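Claltus: survey of shop opening hours

Opening hours for 50 corner shops, compiled by Dorota Bielecka. I'd treat it with care.

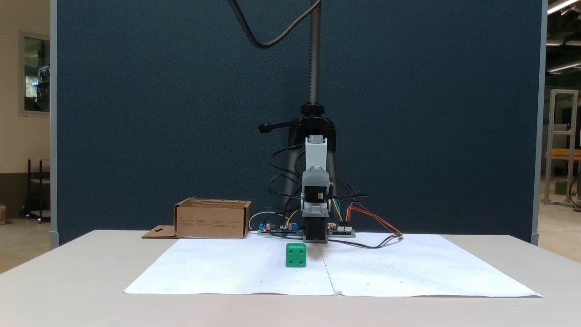 Green cube on white paper.

Source
Hours were copied from door signs. Signs lie, and 17 shops had none, so those rows are blank.
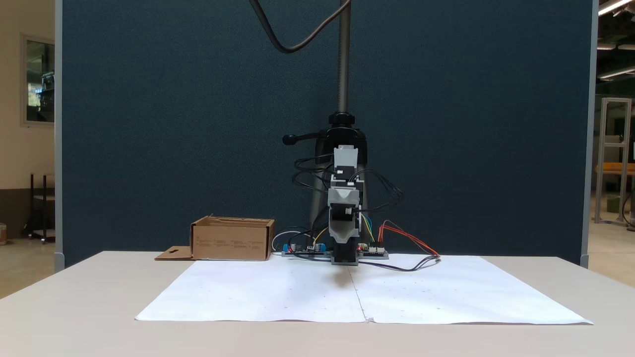
Known problems
Bank holidays are missing. The "late" column means whatever the person filling it in thought it meant.

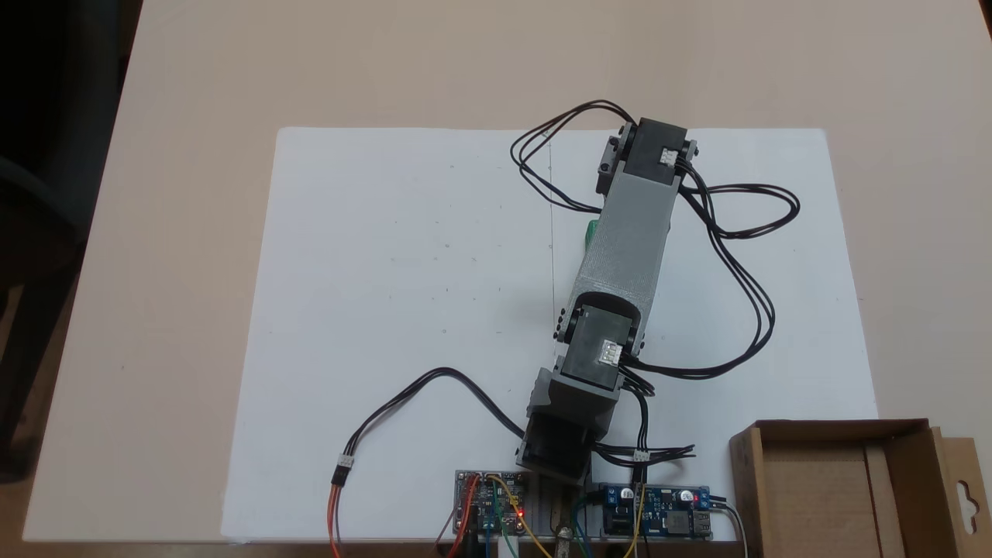

Don't use it to plan deliveries. Corrections go to Hernán Cuervo.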